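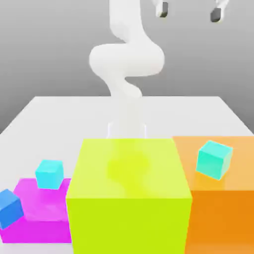
Location shoot safety checklist, with my comments

I run through this before every portrait job. Bevance was a headshot day in their lobby, 22 people, so it got the full treatment!

1. Building contact and sign-in - OK. Jinfeng Jiang met me at the desk and walked me to both fire exits (one is behind the coffee bar, easy to miss).

2. Light stands sandbagged - OK after a fix. The boom stand only had one bag on it and I wanted two. Kwaku Ayaaba ran down to the van for another.

3. Cables taped or under matting - OK. I used a whole roll on the run past the elevators, and I'd do it again.

4. Extension cords checked for damage - FAIL on one. The 40 foot orange cord has a nick near the plug. I've tagged it and it's not going out again until I put a new end on.

5. Strobe cool-down - OK. Ten minutes before bagging, no cheating. I still have a melted zipper from that Provoritz job in December.

6. Backdrop crossbar pins in - OK. I tug it every time, even when I'm the one who put it up.

7. Clear walkway behind the camera - so-so. We had 30 inches, and people kept cutting through with lunch trays. Next time I'm asking for the far corner by the windows.

8. First aid kit - restock. Out of the big bandages, plus the burn gel is old.

9. Batteries in fire-safe pouches - OK.

Still to do: new plug, bandages, burn gel, two more sandbags.

We use cookies to improve your visit. Accept | Manage settings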